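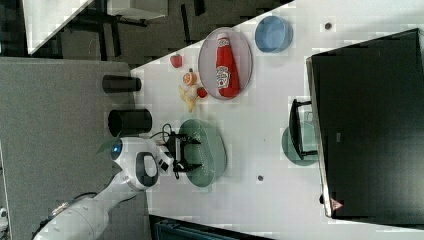 Le coin dînette a repris du service

Vous êtes plusieurs à nous avoir demandé, depuis les fêtes, où en était le coin dînette de la ludothèque Ağca, et je suis bien contente de pouvoir vous répondre : il a rouvert en janvier, à la même place, au fond de la grande salle, et il ne désemplit pas ! Il faut dire qu'il nous avait manqué. Les petits passaient devant, soupiraient un peu, puis repartaient vers les circuits de train en demandant quand est-ce qu'on pourrait « refaire à manger ».

On a profité de la pause pour trier les caisses, ce qui nous a pris bien plus de temps que prévu (on s'attendrit sur une vieille tasse, on se raconte des histoires, et l'après-midi est passé). Taner Soylu a tout lavé à l'eau savonneuse, Tülin Ersoy a refait les étiquettes des bacs. Les fruits ont le leur, les assiettes aussi, et les bols vont désormais sur l'étagère du bas, à portée de main des moins de trois ans.

Côté jeu, nous avons gardé l'habitude de mettre la table avant l'arrivée des enfants. Pas grand-chose : deux ou trois assiettes de couleurs différentes, un bol, quelques fruits, et de la place pour que chacun invente la suite. Les fraises partent toujours les premières. La banane, elle, sert de téléphone au moins une fois par séance – on a renoncé à lutter. Quant au ketchup, il va avec tout, y compris avec l'orange, et les parents sont priés de goûter sans faire la grimace. 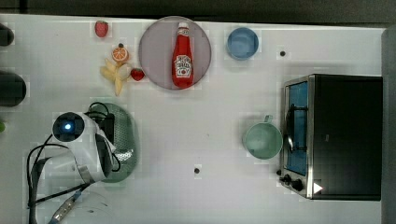 La table du coin dînette : le ketchup servi sur assiette, les fruits à côté et le mini-four à droite.

Pour les plus grands, Hryhorii Savchuk propose un petit jeu de restaurant qui marche très bien. L'un passe commande, l'autre doit apporter exactement ce qu'on lui a demandé, dans l'assiette de la bonne couleur. « Une fraise et une banane dans l'assiette verte, s'il vous plaît ! » Cela a l'air tout simple, mais essayez donc avec quatre clients qui parlent en même temps. On y travaille les couleurs, la mémoire, et aussi la patience des serveurs.

Le coin dînette est ouvert tous les matins à partir de 9 heures, pour les enfants accompagnés d'un adulte. Comptez 60 minutes par créneau, rangement compris – et le rangement fait partie du jeu, nous y tenons. Si vous avez chez vous des légumes en jouet qui dorment au fond d'un placard, nous les prenons volontiers, car nous en manquons. Vous pouvez les déposer à l'accueil auprès d'Ayten Kılıçarslan.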